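Plovalov Issues Software Correction for Tilt Fault in Two-Arm Mobile Robots

TROLLHOLM, 22nd July – Plovalov has released a software correction for a fault that can cause its two-arm mobile robots to misjudge the direction of the floor while passing through narrow indoor spaces. The fault affects all robots running the June version of the navigation software. No injuries have been reported. Two sites reported damage to door frames.

Operators of affected robots are asked to stop unattended door passages until the correction is installed. Work in open rooms may continue at reduced speed, with the arms stowed.

Description of the fault

The robot estimates its own tilt from two sources: an inertial sensor in the torso and the lines where walls meet the floor, as picked out by the head camera. In normal use the two estimates agree closely. Under the June version, the software gave too much weight to the camera estimate when the robot was between two tall walls with a repeating surface pattern. If the lines of the pattern were more distinct than the line of the floor, the software could lock onto the pattern and treat it as level.

Once this happened, the robot behaved as if it were leaning. It shifted its upper body to compensate and moved its arms to match the false floor. In a wide room the effect was small and cleared within a few seconds. In a corridor with an open door ahead, the forward arm could drop toward the floor or swing into the door panel. The collision monitor did not always stop the motion in time, as it used the same faulty tilt value to work out where the arms were.

This last point is the more serious of the two. A monitor that shares an input with the system it checks cannot catch an error in that input. Plovalov accepts that its design review should have found the shared input before release.

How the fault was found

The first report came from a site in Trollholm, where a robot struck a door frame with its left gripper during a routine pickup task. Log files showed no sensor failure and no loss of power. The robot recorded the motion as normal.

Plovalov engineers rebuilt the conditions in Imside, the company's simulation package, using a corridor with grid-patterned walls, a hinged door and small objects on the floor. Of 170 simulated passages under the June version, 39 ended with a tilt error large enough to bring an arm or the torso into contact with a wall, a door or the floor. In most of these the error began before the robot reached the door. Passages with plain walls produced no errors of this size.

Declercq, an independent test firm, was given the logs and the simulation files and reached the same finding on the cause. Declercq also pointed out that the speed limit near doors was applied only to the wheels and had no effect on the arms. That limit has been changed as well.

What the correction does

The corrected software makes the following changes:

– The inertial sensor is now the main source for tilt. The camera estimate may adjust it only within a small margin.
– The collision monitor takes its tilt value directly from the sensor and no longer from the navigation software.
– Arm speed is limited within 25 inches of any detected door or door frame.
– If the two tilt estimates disagree for more than half a second, the robot stops, holds its arms in place and asks for an operator.

The same corridor passages were repeated with the correction in place. None ended in contact. The robot did stop and ask for help more often than before, mainly at partly open doors, and operators should expect this at their own sites. Plovalov is working to reduce the number of stops but will not loosen the limit to do so.

Installation

The correction applies to over 500 robots in service. Robots with a network connection will download it the next time they dock. Others must be updated by cable from a service laptop. After installation, the tilt sensor must be calibrated on a flat floor with both arms stowed; the robot will refuse to leave its dock until this is done.
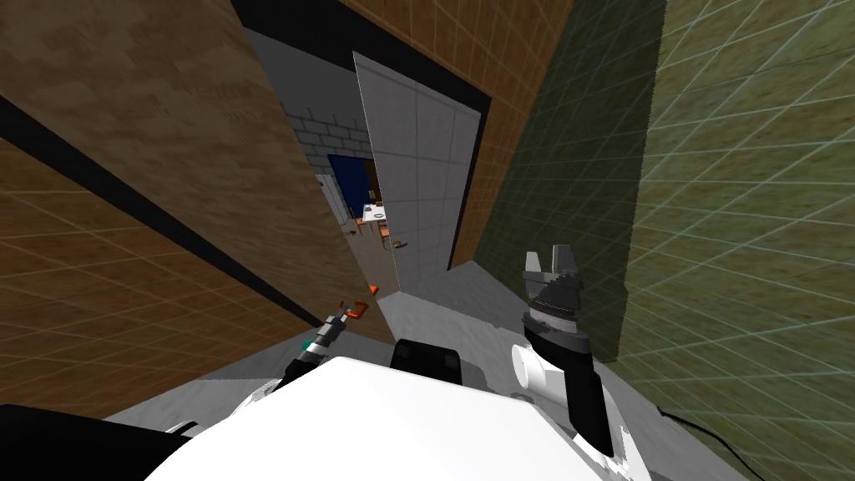
Simulation files for the corridor test, together with the Declercq report, are available to registered operators on request from Plovalov product safety. Operators who have seen unexplained arm contact since June are asked to save the logs before updating, as the installer clears them.

Recent releases
Plovalov revises battery storage guidance for docked robots
Imside adds hinged door models
Service notice: gripper cable inspection
Declercq to review Plovalov collision monitor design
Plovalov opens operator training room in Trollholm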